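Neue Spielecke in der Bücherei Curinley: Formen zum Stapeln und Stecken

Die Stadtbücherei Curinley erweitert ihren Verleih. Ab November können dort neben Büchern und Brettspielen auch Sätze mit geometrischen Körpern ausgeliehen werden. Die Sammlung trägt den Namen Drolen und ist für Kindergärten, Grundschulen und Familien gedacht. Nach Angaben der Bücherei stehen zunächst 20 Sätze bereit, die zusammen 2446 Euro gekostet haben.

Bezahlt wurde die Anschaffung zum größten Teil aus dem Erlös des Sommerbasars in Trardale. Den Rest steuerte die Buchhandlung Chmielewska bei, die in der Fußgängerzone auch ein Schaufenster mit den Formen gestaltet hat.

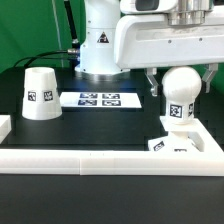
Alle Teile sind weiß gehalten, darunter ein Kegelstumpf mit offenem oberem Rand, ein Block und ein Aufsatz, der auf einem kurzen Hals in einer Kugel endet. Dazu gehört ein rechteckiger Rahmen mit erhöhten Leisten, in dem die Körper aufgestellt werden können. Auf Farben wurde bewusst verzichtet. Die Kinder sollen die Körper nach ihrer Form unterscheiden und ausprobieren, was sich aufeinandersetzen lässt. Im Sommer waren zwei Sätze zur Probe in Kindergärten unterwegs. Dort wurde vor allem der Aufsatz mit der Kugel gern benutzt, meist als Turmspitze, gelegentlich auch als Spielfigur.

Jedem Satz liegt ein Heft mit Bauaufgaben bei. Die leichteren kommen mit zwei Körpern aus, für die schwierigeren muss nach einer Beschreibung gebaut werden, die ein anderes Kind vorliest. Lehrkräfte erhalten auf Wunsch zusätzliche Arbeitsblätter für den Geometrieunterricht.

Die Leihfrist beträgt vier Wochen und kann einmal verlängert werden. Schulen und Kindergärten dürfen bis zu fünf Sätze gleichzeitig mitnehmen, Familien jeweils einen. Eine Gebühr wird nicht erhoben, nötig ist nur ein gültiger Büchereiausweis. Fehlende Teile sollen bei der Rückgabe gemeldet werden, Ersatz hält die Bücherei in kleiner Zahl vor. Vorbestellungen nimmt die Ausleihtheke im Erdgeschoss entgegen, täglich außer sonntags ab 10 Uhr.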